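**Re: [hellencombe-floor] Tromo cell and the packing shifts**

On Wednesday, October 2, 2024, a member at Skavstead wrote:

> Two of our packers go over to the Tromo cell in May. Does anyone know if they keep their grade? And who looks after the hand grippers once the line is running?

They keep the grade here. Two of ours moved over and the pay stayed the same, but the work is different. You spend the shift showing the grips by hand, 30 to a set, then you stop and log them. It's less lifting and more standing still, and my wrists notice. Upkeep fell to us by default, so get that in writing. The foam pads on the fingers need checking at shift change. On the pair by the clear tub with the green rim, both pads are torn along the edges and one has a flap peeling off at the corner. Order pads under 1088 on the Domański sheet and ask for time on the clock to fit them.
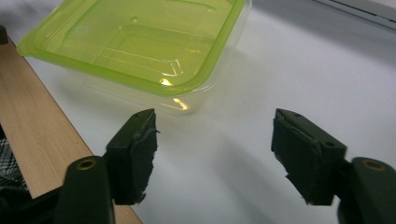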